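Sunday, October 2009

We left home before it was properly light and I was still the first one out of the car. The Tavness pottery opens its doors to visitors one weekend a year, and after three autumns of missing it for weddings and head colds I was not going to stand in a parking lot finishing my coffee. It's an easy drive, 33 miles, the last stretch down a lane so narrow that the hedges brush both mirrors.

The works sits in the old Melnyk brickyard on the edge of Grurninham. You come in through the clay store, and what a way to start - a long, low shed with heaps of the stuff along both walls, one heap almost orange and the other the gray of wet slate. You're allowed to put your hands in it. I did, and then had to go around with gritty fingers until I found a tap!

Florence Grewal took our group. She has run the glaze room for 15 years and talks quickly, walking backward most of the time, and she was so good on the subject that two people from the group behind quietly joined us. Most of what the pottery makes is for the kitchen: mugs, lidded jars, mixing bowls, the plain straight-sided cups they call the Mendov shape. I had never thought much about a lid before. Florence spent a good ten minutes on lids and I could have listened to twenty. The jar and the lid have to be thrown from the same batch of clay and dried side by side, or they shrink differently and you end up with a lid that rattles or one that never comes off again.
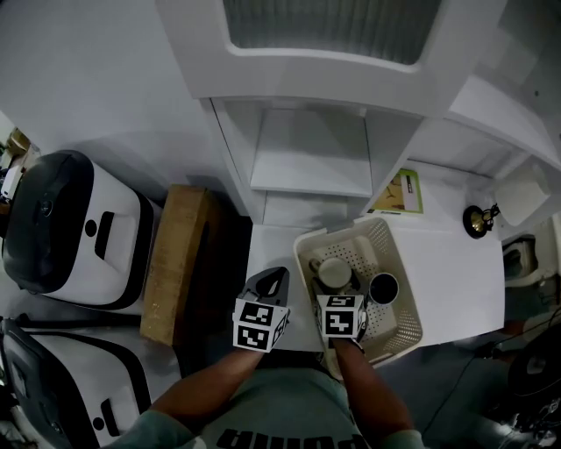 They keep a shelf of failures by the door of the throwing room, and she passed them along the line so everybody could try fitting one. There was a sugar jar whose lid spun like a top. There was another that had been stuck fast since before she started. A boy of nine or ten had a serious go at it and got a round of applause for the effort.

After that we watched the throwing itself. Two potters were at the wheels, one making bowls and one making cups, and the cups came off so fast that I kept missing the moment when the lump turned into a cup. You look at the thumbs going in, you look up at the face for a second, and there it is. The handles are pulled separately (a wet carrot of clay, stroked downward like milking a cow) and left to hang along the edge of a board until they're firm enough to bend.

The kiln was the part I'd been waiting for, and it was cold, as it has to be if you want to walk into it. It holds 3000 pieces when it's full. We went in four at a time and stood on the brick floor looking up at the arch, which is glazed all over from decades of vapor and shines brown and green like the inside of a bottle. Ask to see the spyhole. They pull a plug of brick out of the door during a firing and read the color of the heat through it, and Florence says she still trusts that over the dial.

The glaze room was last. The tests hang on nails, little tiles with a number scratched on the back, and I fell hard for 423, a soft blue that breaks to teal wherever it runs thick. The recipe was an accident with a scoop, apparently, and it took them most of a winter to get it to happen again. Blues are touchy. The same bucket can give you sky on the top shelf of the kiln and dishwater on the bottom one, so the blue ware always goes in the middle, and it's always the first thing to sell out in the shop.

I bought two bowls and a butter dish. I would have bought the big bread crock as well if there had been any way of getting it home on my lap.

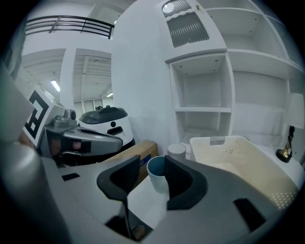

## If you're thinking of going

- Come in the morning. By noon the line for the kiln was out past the clay store, and they don't hurry anyone through.
- Wear shoes you can wipe. The floors are swept but it's still a clay works.
- The tea is in the drying loft, up an open staircase. The ginger cake is very good and was gone by two.
- Seconds are on the trestles in the yard, not in the shop. Turn everything over and look at the foot before you pay.
- There's a bus from Grurninham, but it drops you at the top of the lane and it's a steep walk back up with a bag of bowls.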